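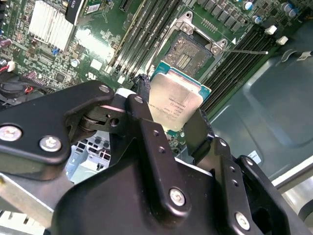

Xeon over the board, socket open and empty.

Used server as a home box: sane or not?

brurmont_bill
Thinking of retiring the little Nenholm NAS and buying a used Xeon server for backups and movies. A reseller wants $60 for one with no drives. Talk me out of it.

vdeviga
The $60 is the deposit. The rest goes to the power company, monthly, forever.

Vilmos Lengyel
Disagree. Mine has been in the basement for 11 years and the bill is fine. ECC memory is cheap used, and I sleep better.

vdeviga
You sleep better because you're two floors up from the fans.

Revathi Devadiga
What does it idle at? My old Dromico tower sat at 41 watts with the disks asleep, and I could live with that. A rack unit with two power supplies is a different animal.

Vilmos Lengyel
Never measured it.

vdeviga
"The bill is fine."

brurmont_bill
It would live in the hall closet, next to the coats. My wife has questions.

Revathi Devadiga
So does your closet. Keep the Nenholm, put in bigger drives, and spend the difference on an offsite copy.

Vilmos Lengyel
Or buy both – then you have a backup for the backup.

brurmont_bill
Went and bought it. Does anyone know if Briem rails fit a shoe rack?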